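4.3 Labelling clutter clips for the grasp planner

Use this section after you have imported wrist-view clips into Tevon and run the time sync in 4.2. Annotators need the Review role. If yours is missing, ask Yesenia Lozano.

1. Open the project and select Queue > Clutter. Clips load in batches of 54.

2. Scrub to the first point where both finger pads and the whole pile are in view. Press K to set a key view.

3. Run Segment. Skullimia proposes a mask for each object and colours it by confidence.

4. Check the clear items first. Plastic over a checked tablecloth often comes back as several small masks – select them all and press M to merge.

5. Check that each crumpled tissue has its own mask. Split it from the carton with the knife tool where the two touch.

6. Set the second gripper and the hand holding it to Ignore. Do not delete these masks, as the planner reads them as keep-out areas.

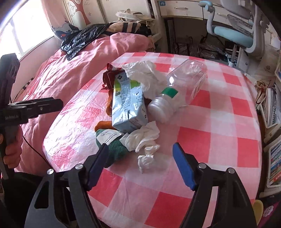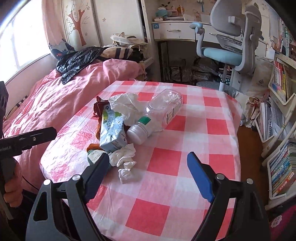
Figure 11. Two key views of a tabletop pile, fingers open, before masks are applied.

7. Select Export > Planner. The file is written to the Plillska folder with the clip's own name.

Note: Labels do not carry over between key views. An item that is easy to see in one view may be hidden in the next, so run Segment again for each.

Caution: Do not change the finger model partway through a batch. Contact points already saved will be recalculated without a warning, and Undo only goes back eight steps.

If Export is greyed out, look for a mask with no class. Unclassed masks are listed at the bottom of the Objects panel.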